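**Grocery packing table — check sheet, room 38, Illdale**

Checked by: Barbara Szewczyk
Date: 23 September 2022

- [x] Tabletop wiped and dried before start
- [x] Legs locked, no wobble
- [x] Floor clear on both sides
- [ ] Spare bags on hook — *two missing, asked Kenta Hirose to restock*
- [x] Hand wipes within reach — *box over half full*

**Bags**

- [x] Seams and base sound
- [x] Zippers run freely — *one stiff in June, fine now*
- [ ] Strap loops kept clear of produce — *strap hangs down to the lemon, tuck it in before packing*
- [x] Split rings closed
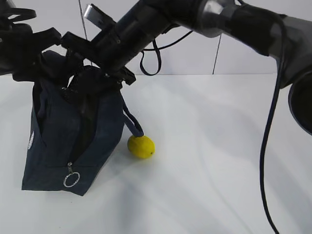 *Navy bag with front zipper, lemon to the right of its base.*

**Produce**

- [x] No bruised or split fruit put out
- [ ] Round items in a tray — *lemon was on the bare table, trays are on shelf 3*

Recheck open items before the next session. Copy to Lumturie Jurić.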